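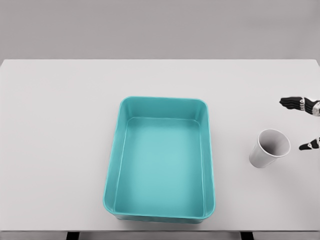
My sister Flora called in May to ask if she should hold off on replacing her dishwasher, because she had read that a robot would be doing her dishes soon. I told her to buy the dishwasher. I've been following this stuff as a hobby for a while, and the short version of what I told her is that the field is still working on jobs like getting one paper cup off a table and into a tray. In the simulated version the cup is plain white, the tray is a teal plastic one with nothing in it, and there is nothing else on the table to get in the way. A robot hand with black jointed fingers has its thumb, or whichever digit that is, close to the rim and not touching. For a person the job would be over before you noticed doing it. For a machine there is a lot still to decide at that point.

I should say where I'm coming from. I worked at Stougaard for years, on the packing side, and I ran a line that had two automatic case sealers and a palletizer. Those machines were good. They did one thing all shift and they did it faster than any of us. But the part of the line right before the sealers, where somebody had to put mixed items in a box so they fit, was people the whole time I was there. It is still people, according to Gayan Ranasinghe, who took over my shift. They had a vendor in from Mundmont to look at it. The vendor was fine with the boxes. What he didn't like was that the items changed every few weeks, and some of them were soft.

A paper cup is a soft item. If you squeeze it too hard, it folds. If you don't squeeze hard enough, it slides out, or it turns in your fingers and you put it down sideways. It weighs almost nothing, so a light bump will move it, and then it isn't where you thought it was. My old palletizer would have flattened one without noticing.

People ask why you would use a hand with fingers for this at all. A suction cup or a plain two-finger clamp is cheaper and breaks less. On a shop floor I would agree with that nearly every time. We had suction on the palletizer and I changed the cups myself. In a house I'm less sure. Mugs have handles, drawers have knobs, and the sponge is behind the faucet. Everything in my kitchen was made for a hand, so I can see the argument. The cost is that a hand has many more joints to control, and every one of them is something that can be a little off.

The simulation part I had to learn about. Ngan-ling Shih, who I know from the radio club, writes software for a small company called Jarkine, and she was patient with me about it. In simulation you can run the same cup a great many times, move it over a bit each time, and nothing gets broken or has to be picked up off the floor. She told me one batch of hers was 2,702 tries, run while she was asleep. Then you take what the program learned and put it on a real arm, and some of it carries over and some doesn't. She said the friction is never quite right. On her first try with a real arm and real cups she bought a sleeve of 50 and went through nearly all of them. The crushed ones went in the recycling.

I asked her when one of these would clear a table in a regular house. She wouldn't give me a year. She said clearing a table after a hearing-aid ad photo shoot, yes, pretty soon. Clearing hers after her kids have eaten, no idea.

So I went through the chores in my own house and tried to be fair about it.

Vacuuming. A machine does this now. I have one. It does the hall and the living room well and I still do the stairs. It gets stuck on the fringe of the rug, so I fold the rug over before I start it.

Dishes. The dishwasher washes. Loading and unloading is the real chore, and no machine I could buy does that.

Laundry. Same thing. Washing and drying are done for me, folding is not. I've seen videos of towels being folded by a robot and they're usually sped up. Check the corner of the video for the speed.

Picking up. By this I mean cups, mail, shoes, the things that end up on tables. This is the one I'd pay for, and I think it's further off than folding. You have to know what's trash. A paper cup with an inch of coffee in it might be trash or might be Arif's. (Arif Herath rents our upstairs room and drinks coffee cold.)

Mowing. There are robots for this. My neighbor Védís Bech has a Cesard and paid 600 for it used. It does a nice job on the flat part of her yard. She has had to carry it out of the flower bed 3 times that I've seen, and she says she'd buy it again.

What I notice, going down the list, is that the machines have the middle of each job and I have both ends. I load, it runs, I unload. That was true on the packing line too. The two ends are mostly picking something up and putting it down in the right place, and that's why I pay attention when somebody is working on a cup and a tray, even on a bare table that only exists in a computer.

Flora bought the dishwasher. It has a third rack on top for silverware and she says it's quieter than the old one. I'm going over to help her take the old one to the dump, and after that I want to write up the palletizer, because two people have asked me how the layer patterns worked.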